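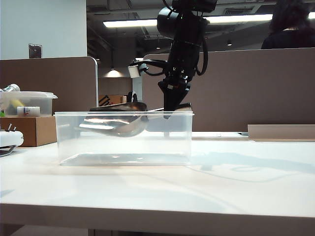
Section 6. Setting Up a Renewal Campaign

This section explains how to create a season pass renewal campaign in Petrauskas Member Desk. It applies to all venues on the Zutby ticketing service, including those that share a patron database with another site. Users must hold the Campaign Editor role. Users with the Viewer role may open a campaign but cannot save changes to it.

6.1 Before You Begin

Confirm that the nightly import has finished. The time of the last import is shown at the bottom of the Data Status page. If the import is marked Partial, contact the system administrator at your venue before continuing. A list built on a partial import will leave out patrons whose scans have not yet been loaded.

Have the following ready:

The renewal price for each pass type
The approved message text
The closing date of the offer

6.2 Building the Patron List

1. From the main menu, select Campaigns, then New, then Renewal.

2. Enter a campaign name. Use the venue name followed by the season, for example Jollonbridge Summer. Names may not be changed after the first message has been sent.

3. Under Source, select the pass types to include. Family passes are listed once for each household and are addressed to the primary holder.

4. Under Activity, set the minimum number of visits. The default is 5. A lower setting brings in patrons who seldom attend and will usually reduce the response rate.

5. Select Preview. The system displays 20 sample records. Check that names, pass types and expiration dates appear in the correct columns.
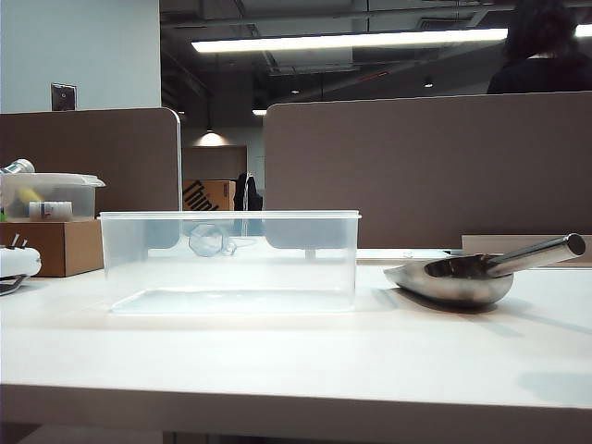
6. Select Save List. The list is now fixed. Patrons who qualify after this point are not added unless the list is rebuilt.

Caution: Rebuilding a list removes all manual exclusions. Export the exclusions first if they will be needed again.

6.3 Applying Exclusions

Patrons who have opted out of marketing mail are removed automatically. Other groups must be excluded by hand - complimentary pass holders, staff passes and any account with an open refund request.

1. Open the saved list and select Exclusions.

2. Mark each group to be removed and select Apply.

3. Compare the new total with the previous one. If the list has dropped by almost half, review the choices before going further.

Note: Venues that share a database with Skokville must also mark Other Site Holders. Otherwise the message will reach patrons whose passes are not valid at your location.

6.4 Scheduling the Message

1. Select Schedule and choose a date and time. Times are shown in the local time of the venue.

2. Enter the closing date of the offer. For passes that expire in July, the closing date must fall before the last day of that month.

3. Send a test message to your own account. Open each link and confirm that the correct renewal price is displayed.

4. Select Confirm. The campaign status changes to Queued.

A queued campaign may be canceled at any time before sending begins. Once the status reads Sending, it can be paused, but messages already released cannot be recalled.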